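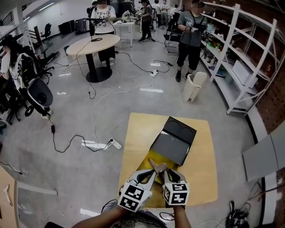
Search all products
Search
Menu

Follex Wool Wash, Unscented — 2 Pound Refill Bag

3 min read · 7 comments · Share

If you own one good sweater, you probably already know the feeling of lifting it out of the sink and wondering whether you have just ruined it. We made Wool Wash for that sweater, and for the blankets and the long underwear and the hat your aunt knitted that nobody else is allowed to touch. It's a plain powder with no perfume and no dye, and it rinses out fast in cool water, so you aren't standing there squeezing and refilling until your fingers go numb.

The refill bag holds 2 pounds of powder, enough for roughly 100 hand washes if you go by our little scoop. (The scoop comes with the starter tin and isn't packed with the refill, so hang on to yours. A level tablespoon does just as well.) Lots of people use less than that for a single pair of socks, and that's fine too!

How to use it

Run a basin of cool or barely warm water and stir in one level tablespoon until it disappears. It takes a moment longer in cold water, so give it a good swish with your hand before anything goes in. Push the sweater under, let it sit ten minutes or so, and then press it gently a few times. Don't rub, and please don't wring. Lift it out with both hands underneath, drain the basin, and rinse once in water that feels the same as the wash water. If you still see suds, rinse again.

Roll it in a dry towel, lean on the towel, unroll it, and lay the sweater flat somewhere the cat won't find it. Thick cardigans can take two days to dry in damp weather. Turn them over on the second morning — the underside always lags behind.

In a front loader, use the wool or hand wash cycle and put a tablespoon and a half straight in the drum before the clothes. We don't recommend the drawer for powder on these short cycles, as some of it tends to stay behind in a clump.

What it's good for

Wool of every kind, including merino, lambswool, alpaca and mohair. Silk scarves, if the color is fast (dab a hidden corner with a wet white cloth first and see what comes off). Down vests do nicely, though they want a second rinse. We wouldn't use it on leather trim or on anything the label says is dry clean only, much as we'd like to sell you another bag.

It isn't a stain remover. For coffee or gravy, mix a pinch of powder with a few drops of water, pat it on the spot, wait a quarter of an hour, and then wash as usual. Older stains may need this twice, and some of them have simply moved in for good.

Where it comes from

We mix Wool Wash in small batches at our Follondale workshop and weigh it out by hand. Each batch fills 2,000 bags, and the batch number is stamped on the bottom seam in case you ever need to write to us about it. The Ukthorpe store carries the refill and the starter tin, and if you live close by you can bring your old tin in and have it filled at the counter, any day but Sunday.

Keeping it

Fold the top over tightly and keep the bag somewhere dry, up where children and pets can't get at it. The shelf over the washer is usually too steamy. If it does go lumpy, break it up with a fork and carry on, it will wash just the same.

Goes well with

Dekker Flat Drying Rack, folding
Dekker Sweater Comb, fine tooth
Follex Cedar Blocks, bag of 7

Shipping and returns

Orders placed before noon go out the same day. Unopened bags can come back to us within 100 days for a full refund, and if you opened one and just didn't get along with it, write and tell us what happened. We read everything, even when it takes us until the end of the week to answer. Ukthorpe pickups are held at the counter for 7 days.

7 comments · Share this page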